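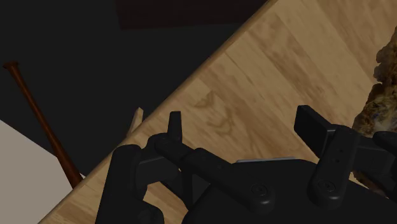
Should I fix the camera offset in the gripper before I touch the grasp planner?

Fix the offset first. Every grasp the planner proposes is placed through that transform, so a wrong value there makes a good planner look broken.

Ticket: Fingers close beside the target in sim, same sideways miss every run
Project: Virkine (home arm build, wrist camera branch)
Status: Resolved, one follow-up open
Component: sim scene, wrist camera mount

Problem

The simulated arm moves to the pre-grasp pose without complaint, comes down, and closes to one side of whatever it was sent to pick up. The miss is always to the same side of the gripper. Turning the wrist turns the miss with it. The planner reports success each time because it only checks that the joints reached their targets.

Setup

Two-finger gripper with linkage fingers, wrist camera looking out past the palm. The table scene is the cluttered one from the shared set, with the plank tabletop and the bat lying past the edge of the table. The scene server runs on Venckus, the old desktop under the bench. Planner and viewer run on the laptop.

Steps to reproduce

1. Start the scene server on Venckus and wait for the physics line in the log.
2. Load the table scene with the wrist camera turned on.
3. Send the arm to the pre-grasp pose over the table, gripper open.
4. Run a single grasp from the saved target list.
5. Compare the grasp center the planner wrote to the log with the midpoint between the two fingertip pads.

Expected: the two points agree within the planner tolerance.
Got: they differ by the same amount on every run, along the line from one pad to the other.

Log

09:40 Reproduced on a clean checkout. Not caused by my local changes.

09:55 Suspected the table pose. Reloaded the table with its origin at zero and the miss did not change. Put it back.

10:20 Suspected finger timing, with one side closing faster and pushing the target over. Stepped the close in slow motion with the table cleared of targets. Both sides travel the same distance. Ruled out.

10:45 Rotated the wrist a quarter turn and repeated. The error rotated with the gripper. So it lives in the hand or in the camera mount, and the table and the arm base are out of it.

11:10 Dumped the transform tree. The camera frame hangs off the palm link with an offset I don't recognize from the current bracket. It matches the first bracket, the one printed before the move to the Zornton plate.

11:30 Corrected the offset in the mount file and restarted the viewer. Same miss. Lost a while to this.

12:15 The scene server caches the robot description at startup. Restarting the viewer doesn't reload it. Stopped the server on Venckus, deleted the cache folder, started again. The new offset shows up in the tree.

12:30 Ran the single grasp again. Logged grasp center and pad midpoint now agree.

13:05 Ran the full list, 400 grasps. 352 passed. Saved the failures separately and looked through them.

14:10 The remaining failures do not share a direction. Most are targets close to the table edge, where the depth image jumps from the tabletop to the floor and the planner picks a contact point that isn't on the target. That is a different fault and should not be mixed in with this one.

14:25 Checked seed 101, the case from the original report. Passes.

Cause

Stale camera offset in the mount file, left over from the first bracket. The description cache on the server then hid the correction until it was cleared.

Fix

Mount file updated to the Zornton plate values. Added a step to the server start script that clears the description cache when the mount file is newer than the cached copy. Startup is a little slower after an edit – acceptable.

Real arm

Not tested yet. The real arm reads the same mount file, so it has been running with the wrong number as well. Keep the speed limit on for the first few picks after pulling this change, and redo the hand-eye calibration before trusting anything near the table edge.

Follow-up

Opened a second ticket for the edge failures under the Lususberg milestone. First thing to try there is masking depth pixels beyond the tabletop before the planner sees them. If that throws away targets that hang over the edge, the mask will need a margin.

Comment added in August

Pulled the fix onto the real arm and redid the calibration. Picks from the middle of the table land where they should. Edge cases still wait on the other ticket. Closing this one.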